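Why Does Cloth Wrinkle?

Grab a T-shirt, squash it into a ball and count to 12. Now shake it out. Wrinkles everywhere! I used to think cloth was just being stubborn, but the answer is hiding in the threads.

Lots of fabric starts out as plants. Cotton is made of teeny fibers, and inside each one are long chains of stuff called cellulose. The chains hold on to each other with weak little bonds — a bit like kids holding hands in a line. Bend the cloth hard and some of them let go, then grab a new neighbor. Now the bend wants to stay!

Water and heat help the chains let go again, and that's how a steamy iron gets your shirt flat. Wool is springier (sheep hair is curly, after all), so it bounces back better.
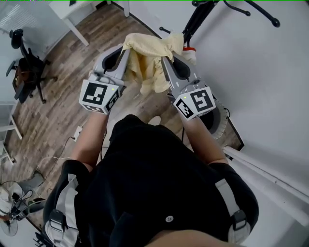
Page 21

A crumpled cloth has folds going every which way. Try it with a hankie, a sock and a raincoat, and see which one wrinkles most. Mine was the hankie!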